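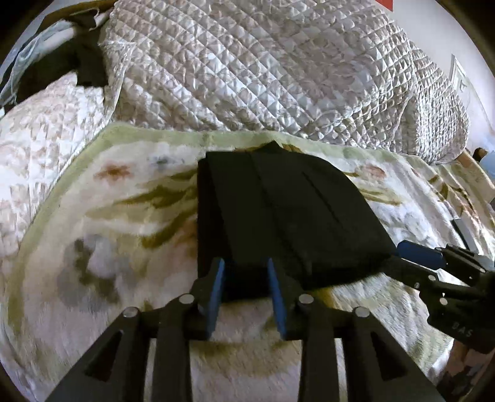
Water Use and Shrinkage in Household Laundering of Cotton and Fleece
Final Report, Textile Care Module
Submitted by Widad Sayegh and Samer Tannous
Supervisor: Jarlath Heffernan

1. Purpose

This report examines how wash temperature affects the size of cotton and polyester fleece articles laundered at home. The work was carried out in the spring term and completed in May.

2. Method

Swatches were cut from 2 bolts of fabric supplied by Mateck and marked with a sewn square before washing. Each swatch went through 21 cycles in the department's front-loading machine, using the same powder detergent throughout. Swatches were dried flat on a rack and measured by Rawan Sfeir, who was not told which temperature had been used.

3. Results

Cotton washed at the warm setting shrank more along the warp than across it. Most of the change had taken place by the fourth cycle. Fleece kept its dimensions at both settings, although the surface pilled noticeably at the warm one. Total water drawn was 639 liters for the cold series and 734 liters for the warm series. The difference is due to the extra rinse in the warm program, which could not be switched off.

4. Limitations

Only one machine was available. Tumble drying was not tested. One cotton swatch frayed past its marking in the cold series and was left out of the averages.

5. Recommendations

Care labels for cotton bedding should state expected shrinkage separately for length and width. A further study should include blended fabrics and line drying outdoors.

Measurement tables are given in Appendix A.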